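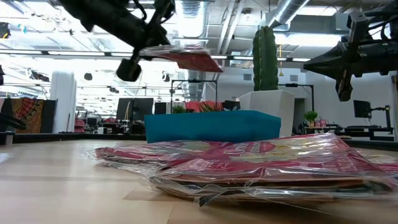
Hi Noémie,

You asked for the October update on the Brirkgate used-car guide, and you said plain talk was fine, so plain talk is what you're getting! The short version is that we're on budget, a bit behind on the writing, and way ahead on the owner surveys.

Let me start with the surveys. We set out to hear from people who bought a used luxury sedan or SUV in the past few years and find out what it cost them to keep it running. We now have 211 completed forms, and 166 of those came with real repair bills attached. Those bills are gold. People's memories of what they paid for a set of brakes are all over the place (one man wrote down a number on the form and then sent a bill for nearly double), so we're only using the forms with paperwork when we talk dollars. The others still help us with the softer questions, like how the dealer treated them and whether they'd buy the same car again.

The biggest theme so far is tires. I was expecting transmissions, or air suspension, and we do have plenty of air suspension stories — but it's tires that people complain about most. Buyers look at the sticker, they look at the mileage, and they don't think to look at the wheel size. Then the first replacement set comes due and they get a shock. I'd like to give tires their own chapter, up near the front. 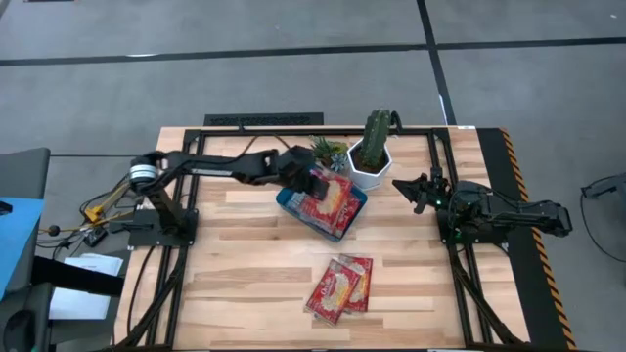
Does a service history from the original dealer make an older luxury car a safe buy? It helps a lot, but it only tells you what was done, so you still want an independent inspection before you hand over any money.

We'll be putting a longer version of that in the guide, with a one-page checklist you can fold up and take to the lot. The checklist is drafted. It's too long. I had 56 items on it at one point, and my test readers gave up somewhere in the section on door seals, so I'm cutting it to 20. Sunroof drains are staying in no matter what anybody says, and so is checking that both keys exist. A second key for some of these cars costs more than my first bicycle and my first stereo put together.

On the partner side, Marchand has let us sit in on inspections at their shop, which has been great fun and very useful. Their techs are patient with me and they don't mind being asked the same thing twice. I've been going on Friday mornings, when it's slower, and I've filled most of a notebook. Hasis is doing the layout and has sent two sample chapters. I like the second one much better (bigger type, less gray), and I've told them so. Please have a look at both and tell me if you disagree, because once they build out the template it gets expensive to change.
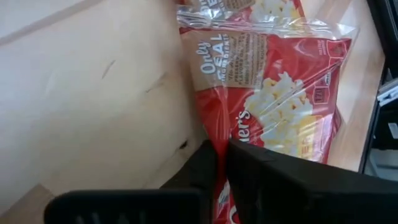 The one place we're really dragging is the insurance chapter. I've rewritten the opening three times and it still reads like something you'd find folded up in a glove box. What I need is a person who can explain in everyday words why two cars with the same price tag can cost such different amounts to cover, and I think I've found her through the folks at Brindov. We have a first call set up. If that goes well, I can have a clean draft to you before the next report, and if it doesn't, I'd rather run a shorter chapter than a muddy one.

Money is simple this time. Printing hasn't started, so that line is untouched. Travel came in under because Marchand is so close by. I'd like your okay to move what's left of the travel line over to editing, since the repair cost tables are taking more checking than I planned for, and I don't want a wrong number in there.

So, two things I need back from you: a yes or no on moving the travel money, and your pick of the two sample chapters. I'll send the tire chapter along as soon as I've fixed the table in the middle of it.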